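**Durnico Hotels to Reopen the Cosetti, a 17-Room Lakeside Inn, in July**

December 7, 2019

Durnico Hotels will reopen the Cosetti, a 17-room inn on the north shore of Lake Ojo, in July of next year. The property has been closed for five years. Bookings open on the first business day of January through the Durnico website and by phone.

The inn was built as a summer boarding house for families who came up by rail. It later ran as a fishing lodge and then as a small hotel. Durnico bought the main building, the boathouse and the wooded lot behind them from the previous owners, and work on the roof and foundations is now finished. Interior work will go on through the winter and spring.

"The building was in better shape than it looked from the road," said Chinyere Ogunleye, managing director of Durnico Hotels. "We kept the staircase, most of the floors and all of the windows on the lake side. The plumbing and the wiring are new. Guests who stayed at the Cosetti in the old days will recognize it when they walk in, and they will have hot water on the third floor for the first time."

**Rooms**

All of the rooms face either the lake or the woods. The lake rooms are on the second and third floors, and each has a private balcony with two chairs and a table. The woods rooms are larger and quieter, and four of them connect in pairs for families. Two ground-floor rooms have step-free entrances, roll-in showers and parking close to the door.

Beds are queen or king size. There are no televisions in the rooms. Wireless internet is free throughout the main building and in the boathouse, but it does not reach the dock. Guests who want to watch a film or a game can use the den behind the front desk, which has a screen, two sofas and a shelf of board games carried over from the lodge years.

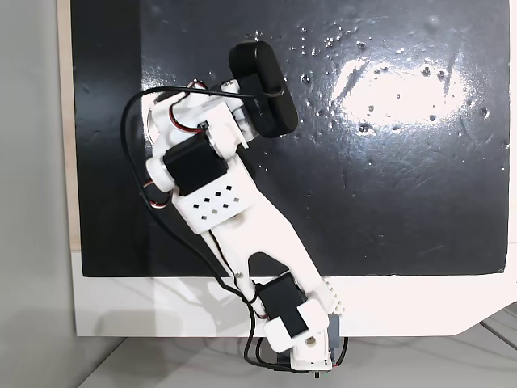

Rates will start at the spring level for guests arriving in the first two weeks and will move to the summer level after that. Breakfast is included in every rate. There is no resort fee, and parking is free. Dogs are welcome in the woods rooms for a flat cleaning charge, payable at check-out.

**Food and drink**

The dining room will seat 40 indoors and a smaller number on the porch. Onyekachi Osagie has been hired as head chef. He spent the last six years running the kitchen of a country hotel two hours south of the lake, and he will move up in the spring to train the staff and test the menu.

Dinner will be a short menu that changes every week. Osagie plans to serve lake trout and whitefish from two local boats, along with vegetables from farms on the south shore. Lunch will be sandwiches, soup and salads, and can be packed for hikers and paddlers if ordered the night before.

"I want people to be able to come in off the trail in their socks and eat well," Osagie said. "Dinner is a bit dressier than lunch, but not by much. We won't have a dress code."

The bar opens at four in the afternoon and is open to people who are not staying at the inn. Dinner is also open to the public on every night but Monday, with tables held for hotel guests until six. Coffee will be set out in the lobby from five in the morning for guests who fish.

**On the water and on foot**

The boathouse has been rebuilt on its old footings. It will hold canoes, kayaks and two rowboats, all free for guests to use on a first-come basis. Life vests in adult and child sizes are kept on the wall just inside the door. Motorboats can be rented from the marina in town, a ten-minute drive away, and may tie up at the inn's dock during the day.

Vinzenz Eberhard will manage outdoor activities. He has led walking trips in the area for many years and has marked three trails that start at the back of the property. The shortest is a flat loop through the woods suited to small children. The longest climbs 1,000 feet to a rocky overlook called the Nornico, where the whole length of the lake can be seen on a clear day. Eberhard will lead a group up to it each Saturday morning in the season, leaving after breakfast and returning in time for a late lunch.

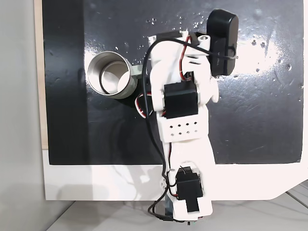

Swimming is allowed from the small beach east of the dock. There is no lifeguard. The water is cold into the middle of summer, and the inn will lend robes and towels for the walk back. A wood-fired sauna next to the boathouse will be finished by the end of the first season. It will be heated every evening, and guests can reserve it by the hour at no charge.

In winter the inn will stay open on weekends and through the school holidays, with snowshoes for guests and a cleared skating area when the ice allows. Durnico will announce winter dates in the fall.

**Weddings and groups**

The full property can be taken over for weddings, reunions and small company meetings outside the peak weeks. Setsuko Sakamoto, who will be general manager of the Cosetti, is handling group requests now. Groups must book for two nights or more.

"We have already had calls from people whose parents were married here," Sakamoto said. "I keep a list. If you have photographs or menus from those years, please send copies, as we would like to hang some of them in the upstairs hall."

**Getting there**

The Cosetti is reached by the county road that follows the north shore. The inn will run a van to and from the train station in town for guests who ask at least a day ahead. The nearest airport with daily service is a 90-minute drive. Guests arriving after ten at night should call so that the side door can be left open for them.

**Jobs**

The inn will hire for the front desk, kitchen, dining room, housekeeping and grounds. Most jobs begin in late spring, and several are year-round. Shared staff housing is available in town. Applications can be picked up at the Durnico office or requested by mail.

**About Durnico Hotels**

Durnico Hotels owns and runs small inns in lake and mountain towns. The company is privately held.

**Media contact**

Zdeňka Ďurica
Press Office, Durnico Hotels

Floor plans, room photographs and interviews with the chef are available on request. Press visits can be arranged from the last week of May.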